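The bed runner as a work surface

Bed runners are usually discussed as decoration, and on those terms they are hard to defend. A strip of cloth laid over the foot of a duvet adds one more item to remove at night and one more to put back in the morning. I wrote them off for years. My view has changed, on practical grounds, and the grounds have to do with laundry.

Clean clothes have to be sorted somewhere. Most flats have no utility room and most kitchen tables are in use, so the job goes to the bed, the largest flat surface in the home at a convenient distance from the wardrobe. Advice columns tend to disapprove. Lumturie Milošević, whose household column I otherwise follow closely, holds that clothes should go straight from the airer to the hanger and that the bed should never be involved. This works for shirts. It does not work for a mixed load of 10 or more items belonging to two people.

If the bed is going to be used, the question becomes how to protect it. A white duvet cover is the worst possible background for the work. It shows lint from dark cotton at once, and a new navy jumper that has not finished shedding will leave fibres along the fold. Washing a double duvet cover fills a machine. Washing a runner takes up a corner of one.

The arrangement I would recommend is plain: duvet smooth, pillows left at the headboard, a wide runner in a mid tone across the lower half, and the clothes kept within its edges.
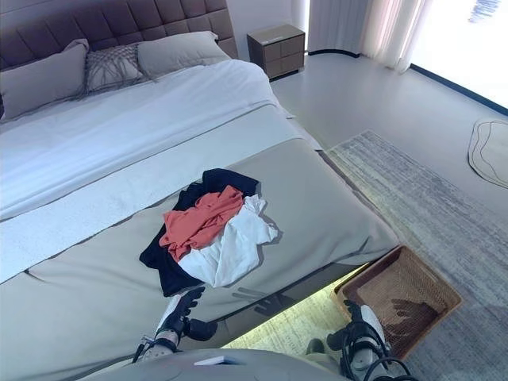

Dark, coral and white garments on a grey-beige runner, before folding.

Width matters more than the shops suggest. The Plivero runner I bought first was a narrow band, and a single pair of trousers overhung it on both sides. Its replacement, from Jevard, covers the bed from the middle downwards and hangs over the front. A drop at the front is useful, as sleeves trail when a pile is put down in a hurry.

Colour is the second point. Grey-beige is dull, and I would not choose it for a curtain. As a sorting background it does well. White socks can be seen against it, and so can black ones, which is more than can be said for either a white or a navy cover. Patterned runners should be avoided for the same reason.

Material is the third. I use 100 per cent cotton, washed at 40. Velvet holds lint and satin lets a folded stack slide to the floor. Quilted cloth is acceptable if the stitching is flat.

There are objections. The first is that a surface which makes clutter easier will attract it, and I accept this in part. A pile of three garments at four in the afternoon is a task; the same pile at eleven at night gets moved to a chair, where it stays for a week. My rule is that the runner comes off at bedtime, so whatever is on it must be dealt with first. The rule fails perhaps once a fortnight.

The second objection is height. Most beds are too low for standing work, and folding a full load with a bent back is unpleasant. I kneel, or sit on the Mollarwood stool. A table remains better where there is one free.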